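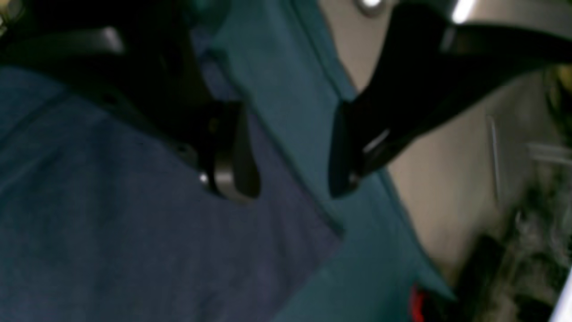
Flostbridge, April

Second dye bath on the Brunet wool and I'm thrilled! Madder at 22 grams this time, no chalk, and the red has finally lost that brick cast. Thibault Vasseur thought the tap water was doing it, so I drew everything from the rain barrel — what a difference.

Skein 4 went in late and came out paler on one end. My fault, the string was tied too tight. Loosen the ties before the next bath.

Kept the pot low for two hours, stirring whenever I walked past. Gorgeous smell, a bit like wet hay and beets. Exhaust bath is saved in the lidded bucket by the sink, please don't tip it out, I want to try the silk scraps in it.

Still to do: wash test on skein 19, order more alum from Zullik, find the good thermometer (Thibault, is it in your apron?).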